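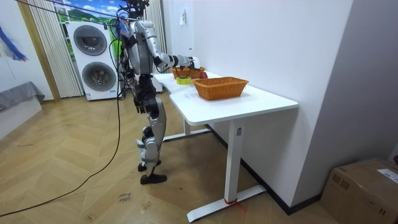 **How long does a 1,000-piece jigsaw take?**

Most of a weekend, if you're on your own and you stop for meals. With two people it's a long evening and the next morning, and with four it depends entirely on who gets the sky.

I've been asked this so many times since I started going on about puzzles that I figured it should go at the top. Now for the rest of it, because I finished the Kalinowski harbour last night and I'm still buzzing!

For anyone who missed the earlier posts, the harbour is a 1,000-piece cut with fishing boats along the bottom, a row of painted houses in the middle and far too much grey water between them. I bought it second-hand with the lid taped on at three corners. The water took me longer than everything else put together. I'd do twenty minutes of it, get cross, wander off to the houses for a bit of colour and come back feeling braver.

What finally cracked it was sorting by shape. I'd always sorted by colour and stopped there, and Teresa Śliwiński (who has been doing these since before I could read) looked at my big grey heap and told me to forget the colour completely. Two knobs and two holes in one tray, three knobs in another, all the odd stretched ones in a third. Then you look at the gap you've got and try only the tray that fits. It sounds dull. It is gloriously un-dull — I put in a whole corner of water before my tea went cold and I may have done a small dance.
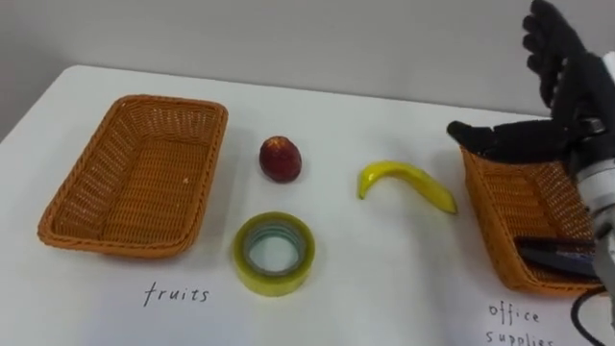

*Mimia Jigsaw Club · members' blog*

## Edges first, or not?

We had a proper argument about this at the last swap night. Ksawery Wróbel never does the edges first. He picks the brightest thing on the lid, builds that, and lets the puzzle grow outwards until it hits a border. I was scandalised, then I tried it on a 300-piece cut of a market stall and had a lovely time. You get something recognisable straight away, and the edge pieces fall in near the end like a little reward.

I wouldn't do it on a big one, though. With the harbour I needed the border to tell me how much room the water took up, and even then I had the left side out by one piece for two days. If your border won't close, check the long straight runs before you go crawling under the couch. A wrong edge piece can sit there looking perfectly happy.

Jonalyn Lumbao does the border and the centre at the same time and joins them up with what she calls bridges. I've watched her do it and I still don't know how her head works.

## Cut quality, and why I keep going on about it

Kalinowski pieces are thick and a bit dusty, and they click. You can pick up a finished section by its edge and move it. Ellov pieces are thinner, with beautiful printing and a matte finish that's very kind under a lamp, but they slide about if you breathe on them. I love both! For a scene with lots of plain colour I'd take the thick ones, and for an old map or anything with tiny lettering I'd go with Ellov.

Felt mats: I've gone off them. Rolling up a half-done puzzle has never once worked for me. A sheet of stiff card under everything does the job, and it slides beneath the bed when people come over.

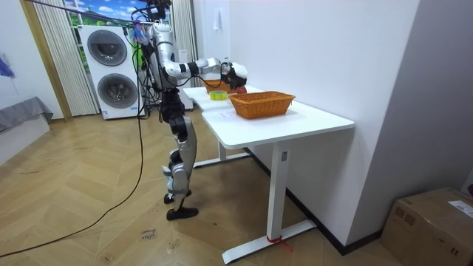
*Red apple, white desk.*

## What's next

Amirhossein Akbari has lent me his Landier botanical, which has 2,791 pieces (I know, such an odd number, and I adore it). It's all ferns. Green on green on slightly yellower green. He warned me that one piece is missing somewhere in the lower right and wouldn't tell me which, so that's something to look forward to.

I'm giving myself until September. I've got the trays labelled and the edges mostly picked out, though 78 of them look identical to me and I expect to be muttering about them for a while.

If you've got a spare puzzle you've finished with, bring it along to the next swap. Write on the lid whether it's complete, please, and pop the pieces in a bag inside the box. I'm after anything with trains, and Teodor Cieślak is still hoping for a lighthouse he hasn't done.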